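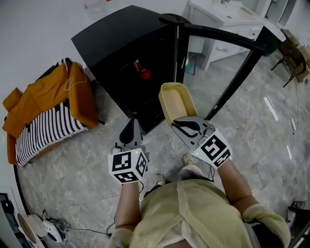
Looking after hand-held grippers

Makers' leaflets tell you to clean the fingers every 30 hours. I doubt anyone has tested that. Wipe them when they start to slip, with a damp cloth and no spray.

Marker blocks matter more. A greasy thumbprint across the black squares will spoil tracking long before a finger wears out. Dry cloth only, and hold the gripper lower down.

Check the cable where it leaves the body – that is where ours went, after 337 runs. The Getness lead was sold to us as good for 2000. Tape it with some slack.

A green light means there is power. I wouldn't read more into it. Open and close both grippers fully before picking up anything you'd mind dropping.

Dezső Antal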